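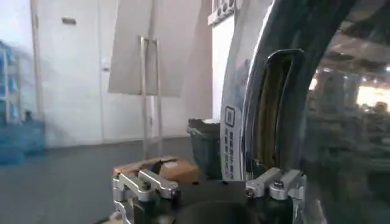 ロボットに家事の手順を教えるのに、プログラムを書く必要はありますか。

書かずに教えられます。人がロボットの手首を持って動かすか、離れた席から操作器で動かすか、どちらかで作業を一度やって見せ、それを繰り返して記録をためる方法です。

報道関係各位
2022年3月13日
Lauritsen

手で教える、遠隔で教える。実演教示キット「Tunholm」の受付を開始
洗濯機まわりの作業から。11月に出荷予定

Lauritsen(以下、当社)は、ロボットアームに作業を実演で教えるためのキット「Tunholm」の先行受付を始めました。対象は研究室、教育機関、家電や日用品を扱う事業者。共同開発はBekley、実地での確認はUstthorpeの作業フロアで行っています。取り急ぎ、概要をお知らせします。

■ 何ができるか

教え方は二通り。

一つめ、手で教える。アームを軽い状態にして、手首のあたりをつかんで動かす。開く、寄せる、つまむ、引く。動かしたとおりに関節の角度と指の開きが記録されます。操作器の練習がいらないので、その日に初めて触る方でも始められます。ただ、自分の腕や体が手首カメラに入りやすい。ここは後で述べます。

二つめ、遠隔で教える。操作席に座り、手元の操作器でアームを動かす。画面に出るのは手首カメラの映像と、横から見た映像。ロボットが見ているものだけを頼りに動かすため、学習に使う映像と人の判断材料がそろいます。慣れるまでは遅い。最初の半日はドアの取っ手に指がかからない、という方がほとんどです。

どちらで取った記録も同じ形式で保存されます。混ぜて学習に使うことも、分けて比べることもできます。

■ 洗濯機から始めた理由

ドラム式洗濯機の扉は、教える側にとって面倒な相手です。丸い扉が手前に弧を描いて開く。まっすぐ引くと途中で指がすべるか、アームに無理な力がかかります。ガラスは光を返すので、映像だけで距離をつかむのもむずかしい。白い筐体もよく光ります。

そのかわり、人がやれば数秒です。取っ手のくぼみに指を入れ、少し引き、弧に沿って逃がす。言葉や数式にすると長いものが、手を添えればそのまま伝わる。実演で教える意味がはっきり出る作業として、最初の課題に選びました。

先行試験では、扉を開ける動作について200回の実演を集めました。実演者は12名。当社とBekleyの社員のほか、ロボットを扱ったことのない方にもお願いしています。手で教えた回、遠隔で教えた回、両方あります。内訳と失敗した回の扱いは、受付いただいた方にお渡しする試験記録に載せています。

失敗した回も消していません。指が外れた、取っ手の横を押した、途中で止まって考え込んだ。成功だけを残すと、学習したロボットがずれたときに戻り方を知らないままになります。記録には「成功」「失敗」「やり直しあり」の印を実演者本人がつけます。あとから別の人がつけると判断がばらつくので、その場でつける方式にしました。

■ 指先と手首カメラ

グリッパーは二本指の平行開閉型。指の部品は交換できます。扉の取っ手、布、箱の縁では向いている形が違うため、先端は作業ごとに付け替える前提です。付け替えたら原点合わせを必ずおこなてください。忘れると、その日の記録が全部ずれます(当社でもやりました)。

カメラは手首側。指先と対象の両方が映る位置に固定してあります。広く映るので、作業に関係のない家具や壁、照明もかなり入ります。背景を片づけてから撮るべきか、という問い合わせが多いのですが、当社では片づけすぎないことをお勧めしています。何もない部屋で教えたロボットは、物のある部屋で迷いやすい。箱やごみ箱がそばにある状態も、記録の一部です。

ただし、置き方は日によって変えること。同じ箱がいつも同じ場所にあると、扉ではなく箱を目印に覚えてしまう場合があります。これは試験の途中で見つかり、取り直しになりました。

手で教えるときの映り込みについて。実演者の手が指先のすぐ横に映ると、実行時には存在しないものを手がかりにしてしまいます。Tunholmには手首の後ろ側を持つための取っ手が付属。前側を持たないでください。肩が入るのも避けたい。立ち位置の目安は説明書の図をご覧ください。

■ 遠隔操作席の構成

操作席は机の上に置ける大きさです。操作器、映像表示、非常停止のボタン。非常停止は操作席とロボット側の両方に必要で、片方だけでの使用は保証外になります。

握りの強さは操作器の引き金で調整。指が物に当たると引き金が重くなります。この重さ、当初は強めに設定していたのですが、長く続けると指が疲れるとの声が多く、弱くしました。好みで変えられます。変えた値は記録に残ります。

映像の遅れが大きいと、操作者は動かしては待ち、動かしては待ちになります。その「待ち」までロボットが覚える。笑い話のようですが、実際に扉の前で一拍おくロボットができました。回線の状態は開始前に自動で確認し、基準に届かないときは記録を始められない仕様です。解除の設定はありますが、練習用とお考えください。

■ アームが大きく傾く場面について

移動や持ち替えの途中では、手首が傾き、カメラの向きも大きく変わります。壁と天井が斜めに映り、作業の対象がどこにもない、という記録も当然出てきます。

捨てるか残すか。社内で意見が割れました。結論としては、残します。ただし作業区間とは別の区間として自動で印をつけ、学習に使うかどうかは利用者が選ぶ形。初期設定では「使わない」です。区切りの位置がおかしい場合は、再生画面で手で直せます。

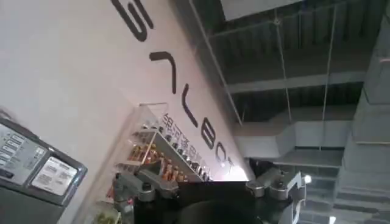
Eyvindur Bisgaardからは、移動中の記録こそ残してほしいとの意見が寄せられています。扉の前に着いた瞬間から覚えさせると、少し離れた場所に置いただけで何もできなくなる、どうやってそこまで腕を運んだかも人は教えているはずだ、という指摘です。あわせて、区間の印は便利だが初期設定は逆がよい、とも。初期設定については出荷までに再検討します。

Anselmo Alvaradoの意見は少し違い、初めて使う人は記録が短いほうが見直しやすい、長い記録は結局だれも再生しない、というもの。再生画面に早送りと区間ごとの一覧を加えたのは、この意見を受けてのことです。

■ 棚の小物への展開

洗濯機の次の課題は、棚に並んだ小さな品物の取り出しと補充です。透明な棚は縁が見えにくく、ボトルや缶が寄せて置かれていると隣を倒しやすい。遠隔で教えると慎重になりすぎ、手で教えると今度は速すぎる、という傾向が出ています。

現在は、近づくところまでを手で教え、つまむ動作だけを遠隔で教える混合の手順を試しています。結果はまだ発表できる段階ではありません。うまくいくかどうかも含め、11月の出荷時に資料を添えます。

■ キットの内容

・二本指グリッパー(交換用の指先つき)
・手首カメラと固定具
・手で教えるための後部取っ手
・遠隔操作席一式
・記録および再生ソフトウェア
・非常停止ボタン(操作席側、ロボット側)
・説明書、試験記録

アーム本体は含みません。対応機種の表は受付後にお送りします。表にない機種は、お申し込み前に窓口へご相談ください。取り付け板の加工で対応できる場合があります。

■ 先行受付について

先行分は6組。応募が多い場合は、作業内容の異なる先を優先します。同じ用途ばかりに偏ると改良の材料が集まらないためです。価格は構成により変わるので個別見積もり。

申込時に書いていただきたいこと。教えたい作業。実演する人の人数と経験。設置場所の広さ。遠隔の場合は回線の種類。作業の説明は短くてかまいません、220字以内でお願いします。写真の添付は任意です。

記録した映像の権利は利用者に帰属します。当社が改良に使わせていただく場合は、別に書面で同意をいただきます。同意がなくても購入の条件は変わりません。人の顔や名札が映った記録は、再生画面から区間を指定して消去できます。

■ 安全に関する注意

手で教える際、アームは軽い状態になっていますが、支えを失うとゆっくり下がります。下に手や物を置かないこと。髪、ひも、長い袖はまとめてください。遠隔で教える際は、ロボットのそばに必ず一人、操作席に一人。一人での遠隔教示は禁止です。休憩のときは非常停止を押してから席をを離れること。

水の入った洗濯機、運転中の洗濯機での教示は想定していません。電源プラグを抜いた状態で行ってください。

■ 見学

Ustthorpeの作業フロアでは、手で教える方法と遠隔の方法の両方を体験いただけます。予約制。動きやすい服装で。報道の方の撮影は可能ですが、他社の機材が置かれている区画はご遠慮いただくことがあります。体験で取った記録は、希望があればお持ち帰りいただけます。

■ お問い合わせ

Lauritsen 広報担当
Tunholm先行受付窓口(Bekley共同)
件名に「Tunholm受付」または「Tunholm取材」とご記入ください。返信まで少しお時間をいただいております。

本資料の内容は発表時点のものです。仕様、出荷時期は変更になる場合があります。

以上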